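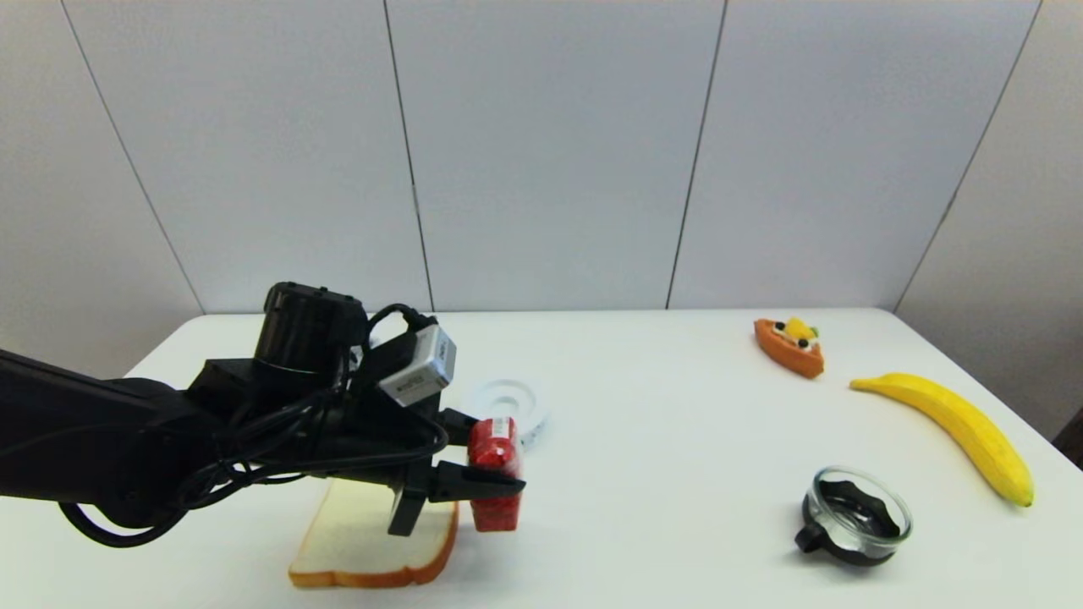
A white tabletop and black cabling. Photo: Carnel Courier

Home Local Schools Business Weather Contact

Carnel to replace water lines on east side

Work to replace aging water lines on the east side of Carnel will begin in February, the city's Department of Public Works announced. The project covers 51 blocks between Davine Avenue and the river and is expected to continue into the fall.

The lines to be removed are mostly cast iron and have been the source of repeated leaks during cold weather. New pipe will be laid in the same streets, and service connections will be renewed up to the property line. Connections beyond that point remain the responsibility of the owner, although the department will inspect them on request at no charge while crews are on the block.

The contract was awarded to Fetent, which completed similar work in neighboring Hinojosa. Under its terms, no street may be fully closed on more than 2 days in a row, and access for emergency vehicles must be kept open at all times.

Almost 3000 households will have their water shut off at some point during the project. The department said each shutoff should last no longer than one working day. Written notice will be left at the door before each shutoff, and residents who rely on water for medical equipment are asked to contact the department early so that a temporary supply can be arranged.

After service is restored, customers should run a cold tap until the water is clear. Brief cloudiness is to be expected and does not mean that the water is unsafe. Hot water should not be drawn until the cold lines have been flushed.

On-street parking will be restricted between 7 a.m. and 5 p.m. on active blocks. Trash and recycling will be collected on the normal schedule, but carts may need to be moved to the nearest corner - signs will be posted where this applies. School bus stops on Davine Avenue will shift one block west until paving is finished.

The project will be paid for from the water fund and a state loan. The department does not plan a separate charge to customers on the affected streets. Any change to general water rates would require a public hearing and a vote of the city council.

A map of the work area is available at City Hall and at the east side branch library. The map will be revised as blocks are completed.

14 comments | 37 shares

Related
Hinojosa reopens north bridge to truck traffic
Leaf collection extended by one week
Council sets hearing on sidewalk repairs
Library branch to add Sunday hours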